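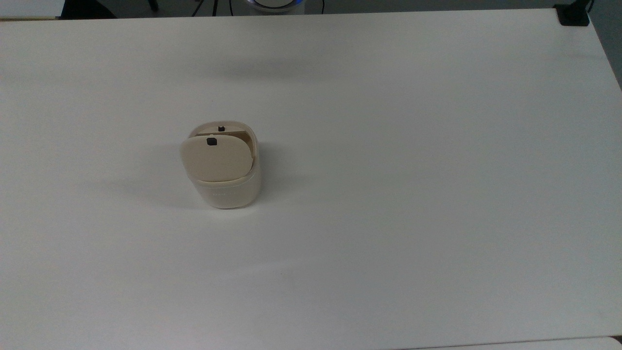
A small cream-colored plastic container with the lid open.

Off-whites: new viewing and measuring rules from November

Creams, ivories and warm whites make up a small part of what the Olton plant molds and a large part of what it gets back. The rules below replace the section on light neutrals in the color handbook. They apply to all two-part products where body and lid are molded in separate tools, and to any part that has to match stock already on a customer's shelf. Saturated colors and transparent parts stay under the old section for now.

Why light neutrals need their own section

A cream is mostly titanium dioxide with a very small amount of yellow and red oxide, sometimes with a trace of black. When the dosing unit drifts by a few percent on a dark blue, the eye has trouble finding it. The same drift in a cream moves the part toward pink or green, and people see that at once when two parts lie next to each other. The base resin adds its own tint, which changes between suppliers and with the amount of regrind. Wall thickness matters too. A thin lid lets more light through than a thick body and will look darker over a dark surface, even when both came from the same color batch.

Gloss is the other common cause of complaints. A polished tool and a textured tool running identical material give parts that measure nearly the same with the gloss component included and look clearly different on a table. Several of the returns logged as "wrong shade" last year were gloss mismatches, and no change to the pigment recipe would have fixed them.

Viewing

Parts are judged in the booth under daylight first, then under warm store light, then under LED office light. The booth is set between 2000 and 3000 lux at the sample plane, checked with the meter on Saturday before the first shift. Lamps need ten minutes to settle. The booth interior stays neutral gray, and nothing else goes in it during viewing, including the folder, the coffee and the previous sample.

Put the two parts edge to edge on the same plane with no gap. Swap left and right and look again. Parts with lids are viewed closed and then open, as an open lid faces the light at a different angle than the body. If a pair matches in daylight and separates under store light, record it as metameric and send it to the lab. Do not adjust the dosing on the line to correct it.

Measuring

Readings are taken with the 10 degree observer, D65, gloss component included, over the white backing tile. A second set is taken with gloss excluded. Three readings per part, rotating the part between them, away from the gate and away from any sink mark. Allow parts to cool fully. Several yellow pigments shift when warm, and a reading taken straight off the conveyor can fail a good part or pass a bad one.

The pass limit is now set on each axis separately as well as on the total difference. A total figure alone treats a shift toward green the same as a shift in lightness, and customers accept far more of the second. The limits for each product are printed on the job card.

What happened with batch 347

Sabina Rusnák has finished the report on batch 347, the ivory run for Tinlow. Bodies and lids both passed on total difference. The bodies sat on the red side of the standard and the lids on the green side, so each part was within limits and the assembled pair was not. The bodies had been run with the approved concentrate from Chauhan and the lids with a rest quantity of an older lot. Under the new rules a single lot of concentrate must cover both tools for the whole order, and the pair is measured against itself as well as against the standard.

Master plaques

Ivory and cream plaques yellow in storage, faster in a warm cabinet and faster again if they are left out under the lamps. Each plaque now gets an opening reading on its sleeve and is replaced when it has moved by half the product tolerance. Hold plaques by the edge. The old set has been withdrawn.

Vangelis Christodoulou has the updated job card template. Settings for the Unus handheld unit are still being checked against the bench instrument, and until that work is done its readings are for sorting only and cannot be used to release parts.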